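Halldóra Laxdal here, budget notes from our handheld gripper program. Posting these for anyone else who has to fill in an equipment request before the spring deadline.

1/ We collect demonstrations by hand. A person holds the gripper, the camera on it records, and the arm learns from that later. So most of what we buy is worn or carried by people.

2/ The line I got wrong last year was wearables. I priced one set per station. It should be one set per person on shift, plus spares. 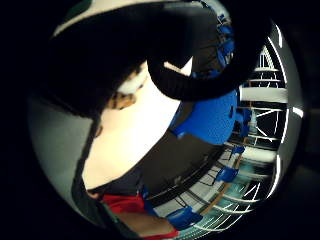
Blue sensors, black sleeve, ceiling behind. Gripper camera view.

3/ Straps are the part I now order extra of. Ghanem quoted us $66 for a replacement strap pack and $290 for a glove. Put them on separate lines. Purchasing will ask.

4/ Grippers: we compared Clarkeo and Brendum. Brendum costs $600 more per unit but the fingers swap without tools. With shifts changing all day, I went with Brendum.

5/ Storage is the other one. Wide-angle video fills drives faster than the vendor sheet says. I added 50 percent to their number and I would do it again.

6/ Plan for where people will be working, too. Ours record in shared rooms with chairs, trays of food and whatever else is on the table. That means carry cases and chargers on the list.

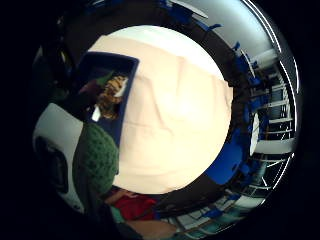 7/ Chargers especially. Two per gripper, one at the desk and one in the case. Govico sells a dual dock, but it only fits the older batteries, so check the part number before you order.

8/ Service contract: we skipped it the first year and paid for repairs as they came up. This year it's in. The price was close and the paperwork is a lot less.

9/ My request goes in Tuesday. If you want the blank spreadsheet, reply and I'll send it over.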